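Unit 4: Routing and Grading of Walking Golf Courses

These notes go with the second half of the Cleludthorpe site study. Bring the contour sheet to the next session.

1. Routing

A routing is the order in which the holes use the land. Start with the clubhouse, because the first tee, the ninth green and the last green all have to sit near it. On the Cleludthorpe plan the clubhouse is fixed by the access road, and most of the choices follow from that.

Walking distance from green to next tee should be kept short. Measure it along the path. Ewan Mowat's first draft had one transfer of 598 yards, and the club turned it down.

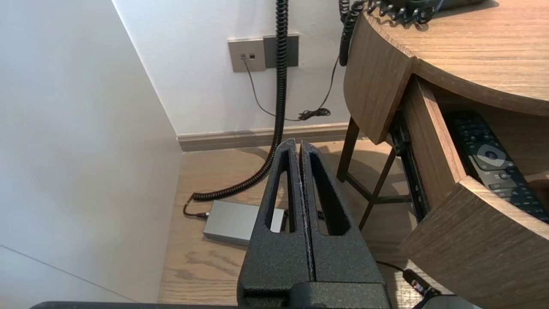
Par threes are the easiest holes to move. Place the par fives first, then the long par fours, and use the short holes to cross awkward ground.

2. Tees

Most new courses build at least three sets. Forward tees should be planned with their own line of play. Simply moving a marker up the same line often leaves a forced carry over a bunker. The Ngcobo reading (pages 32 onward) covers this in detail.
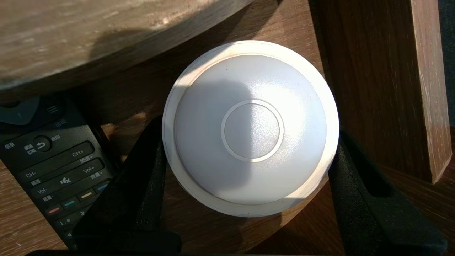
Fig. 2. Round white object with a low dome and central button, from above.

3. Greens and drainage

A green needs to shed water in more than one direction. If all of it leaves by the front, the approach stays soft and the hole plays longer than its yardage. Oratile Maluleke's survey of the Fadard course has good drawings of this, with a total green perimeter of 1228 yards.
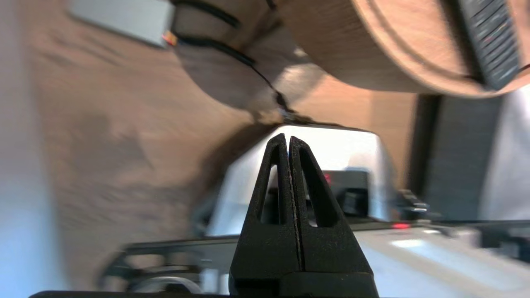
Green outlines are drawn last, once the fall of the ground is known. Sketch the high point, then the exits for water, then the edge. A triangular green that is wide at its base and comes to a point, much like the closed black gripper fingers in the picture, gives a generous front and a very hard back pin. Use it on short holes only.

For next time: redraw holes 4 to 7 at Cleludthorpe and mark every transfer.

Course Design Notes, December 2021 | Contact: Droleo Study Office | Back to top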